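Palm rest

A palm rest (also called a wrist rest, though the two words have slightly different histories, as explained further down) is the flat or gently sloping area in front of a keyboard on which the lower part of the hand may settle. It is found on nearly all portable computers, where it forms part of the body of the machine, and it is sold separately for desk keyboards in foam, gel, cork, wood, leather and a good many other materials besides. Similar supports were made for piano practice, telegraph work and fine engraving long before anyone typed a letter, and the story of the palm rest is really the story of several trades slowly arriving at the same comfortable idea.

Name

The words palm rest and wrist rest are used for one another in shops and in everyday speech, and it would be a stern person who corrected a friend about it. Writers on posture do tend to keep them apart, however. The palm rest, in their usage, meets the hand at the fleshy heel, below the thumb and little finger. The wrist rest is imagined as lying further back, under the wrist itself, and this is generally thought the less happy place to put any weight, as the tendons and the median nerve pass through there with rather little padding around them. In the furniture trade a third term, hand bar, lingered for a while and is still to be met with in older catalogues.

Early forms

Engravers and sign painters have long steadied the working hand. The painter's version is the mahlstick, a light rod with a padded end which is held in the other hand and leaned against the edge of the work, so that the wrist has something to lie on without smudging the paint. Engravers more often used a leather cushion filled with sand, which served to hold the plate but which many of them also leaned on when the work was long. Watchmakers' benches were commonly built high for the same purpose, bringing the forearms up on to the bench top and leaving only the fingers to move.

Piano teachers of the nineteenth century took a great interest in the matter, not always to the pupil's advantage. Several kinds of rail were made to be fixed in front of the keys, with the forearms laid upon them to keep the hands level. Teachers argued over these rails for decades, one side praising the quiet hand they produced and the other complaining that it was a stiff one, and anybody who has read modern advice on typing will find the quarrel very familiar.

Typewriters

The manual typewriter had no palm rest and, in truth, no room for one. The keys stood in steep rows and had to be struck from above with some force, and typists were taught to hold their wrists clear of the frame at all times. Pupils at commercial schools were sometimes made to practise with a coin on the back of each hand. The electric typewriter, with its much lighter touch, allowed the hands to sink a little, and it was in offices of this period that folded towels and rolled-up blotters began to appear in front of the machine, brought from home by the people who used them.

One of the better recorded makers from this side of the business was Joshi, a family workshop in Sivport which had begun with upholstered stools. Its padded bar for electric typewriters was stuffed with horsehair and covered in a hard-wearing green cloth, and was sold by post to offices along the coast. The ledger for its first year of sale lists 400 of them, along with 17 sent back for having been made too tall. The workshop lowered the bar after that and kept the same pattern until it closed. A surviving bar is kept in the town's small museum of trades – it has a distinct hollow at either end, worn there by a typist whose name has sadly not come down to us.

Desk keyboards

Early computer keyboards were often very thick, and a bar in front of them was close to a necessity for anyone who wished to lower their hands between sentences. As keyboards grew thinner the need became less plain, but the habit stayed. Foam rests were the cheapest and wore out the soonest. Gel rests, which came later, were popular for their cool and slightly yielding feel, and unpopular for the way their covers split with age. Wooden rests have had a warm following among people who build their own keyboards, and the better ones are shaped with a gentle slope away from the keys.

Height is the thing that matters most. A rest should come level with the front edge of the keyboard or very slightly below it. The Covon rest, a cork model sold in two parts, dealt with this by means of thin layers that could be peeled away from the underside, a simple and rather pleasing answer, though the peeled layers could not be put back again and more than a few owners went one too far.

Portable computers

The first portable computers to open like a book had their keyboards right at the front edge of the base, with a blank strip behind the keys, and the typist's hands hung over the edge of the desk or lap. Moving the keyboard back towards the hinge opened up a broad space in front of it. This gave the hands somewhere to lie, and it also gave the designer somewhere to put a pointing device, first a trackball and afterwards a touchpad.

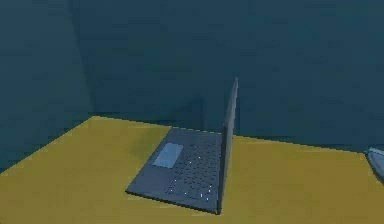 Ashok Solanki, writing in to an earlier version of this article, felt that too little had been said about edges: a palm rest may be as wide and as flat as you please, he remarked, but if it ends in a sharp corner the forearm will find that corner by teatime, and he would sooner have a narrow rest with a round front than a generous one with a square.

His point is well taken and is borne out by the trade. Rounded or bevelled front edges are widely liked, and the sale of stick-on edge strips for sharper machines has kept at least one small firm, Ravach, in steady business. Heat is another common complaint, as batteries and drives were often placed just beneath the left or right hand. So too is wear: painted surfaces go shiny where the hands lie, and bare metal may become pitted over the years with the salt of the skin.

Advice on use

Most guidance agrees that a palm rest is for pauses. While the fingers are busy the hands should float, moving from the elbow and shoulder, and they may come down on the rest when the typing stops. Pressing down while reaching for far keys bends the wrist sideways and is best avoided. People with small hands often find a shallower rest more comfortable, and those who share a desk may each want their own.

Care

Cloth covers may usually be washed by hand. Cork and wood want only a barely damp cloth, and leather a little cream once or twice a year.

See also

Armrest
Mahlstick
Touch typing
Writing slope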